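2018-06-19
Bivwood workshop, moisture trials

Second round of the Vutach glue test. The first set of joints, made in February, had all opened at the mitres by the time we took them off the rack. This time the strips stayed in the drying cupboard for 10 days before cutting, and the glue was mixed fresh for each batch.

Cupboard held at 80 per cent humidity overnight, then brought down in two steps. Pavell glue went on thicker than I wanted - the nozzle needs cleaning. Clamped for 104 minutes, longer than the sheet says, as I was called away to the saw.
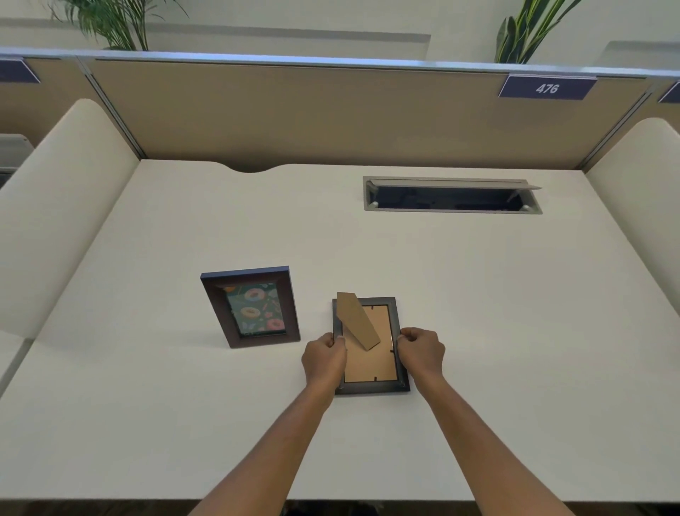
Dark brown frame, face down, backing board in and tabs bent over.

Joints from the Rusnák timber look tighter than the Vutach ones on the outside edge. Can't say yet about the inside. Two pieces from the bottom shelf had a slight twist and I have put them aside, marked in pencil.

To do: weigh the offcuts again, order blades, move the hygrometer away from the door. Do not use the open tin on the top shelf - it has skinned over.

Bivwood workshop notes - for internal use - back to top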